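Print this entry | E-mail this entry

February 25, 2025 — match model notebook, Emdale bench

Re-ran the extra-time predictor on the Evivari Cup ties. It still believes Plitusmont win everything after the 90th minute, a view shared by their supporters and contradicted by their results. The Rinaldi semi went in as a home win. They lost it on a corner in stoppage time, with the keeper up the other end admiring the view.

Found part of the trouble. Substitutes were being credited with the minutes of the player they replaced, so every fresh winger arrived looking knackered. Fixed in the parser, then re-fixed after I broke own goals.

Settings as left:
learning rate unchanged
200 ties for training, 27 held back
300 passes, down from whatever optimistic figure was in there before

Error on the held-back ties dropped a little. Penalty shootouts are still a coin toss, and the coin is cheaper to run.

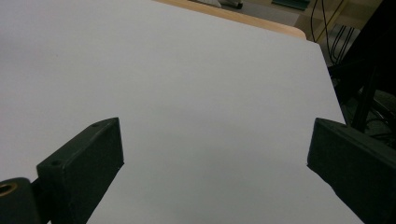
Blank white sheet, gripper fingers at the near side.

To do before March: get the second-leg kickoff times into one time zone, re-check the 2 abandoned matches, ask whoever coloured the shot maps why both teams are maroon. Away goals rule — leave it off, the league did.

We use cookies to remember your preferences. Accept | Manage settings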